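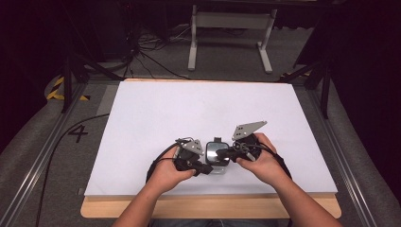
Ticket 2968 – Hand-held grippers, station 4: sessions rejected for reflective object and cable position

Opened by: Magdalini Alexiou
Assigned to: Antigoni Sarantis
Project: Fellar
Status: Closed, with one open point

Sunday, January 22, 2023

Problem

The checking script from Dosora rejected 400 recordings from station 4. The message is always the same: "tool pose not stable". The operator followed the working rules, version Grevik, as far as I can see. The task is the small square device with the mirror-like face, which has to be held between the two grippers on the white board. Other tasks on the same station pass without problem.

I ask two things. Is it a fault of the hardware, or is our rule for this task not good enough? And may we continue to record in the meantime?

Reply, Antigoni

Please stop this one task only. The others can continue.

Before I look at the rule, please check these points in this order and write the result for each one:

1. Both finger plates are tight. Try with the hand, no tool.
2. The cable of each gripper has a free loop at the wrist and does not pull when the hands come together.
3. The white board lies flat on the wooden board.
4. The reflective face is not turned to a lamp.
5. The calibration file is the one from this station and not a copy from another.

Reply, Magdalini

Results:

1. Tight, both sides.
2. Left is good. On the right the cable goes over the wrist, and when I turn the hand to the inside I feel a small pull.
3. Flat.
4. I am not sure how to judge this. With the grippers close I see a bright shine on the glass. If I turn the device a little, the shine goes away.
5. Correct file.

I made a test with 300 short recordings. In the first half I changed nothing, and most were rejected. In the second half I gave the right cable more length and turned the device away from the lamp. Of these only a few were rejected. I know I changed two things at the same time, sorry, so I cannot say which one helped more.

Reply, Antigoni

Thank you, this is already useful. Please repeat with only the cable changed, then with only the device turned. Write the cable length in mm as well. The rule says "enough free cable", and every person reads this differently.

Reply, Magdalini

Done. With the cable changed, the error becomes less frequent but stays. With the device turned, it is almost gone. With both, it is gone in my test. The free length I used is 470 mm, measured from the handle to the first fixing point.

Wan asks if the old recordings can be kept. I told him to wait for your answer.

Reply, Antigoni

The old ones must not be used. Please mark them as rejected and do not delete them – we need them to test the script.

Changes to the working rules, valid from the next shift:

Section 3.2, old text: "Leave enough free cable." New text: "Leave 470 mm of free cable on each side. Turn both hands fully to the inside before the first recording. If you feel a pull, correct the cable and start again."

Section 3.5, new: "For objects with glass or a polished face, turn the object until no bright shine is seen from the working position. Write the angle in the session note."

Open point: section 3.5 depends on the eye of the operator. I would like a better method, maybe a printed mark on the white board. Magdalini will make a proposal by May.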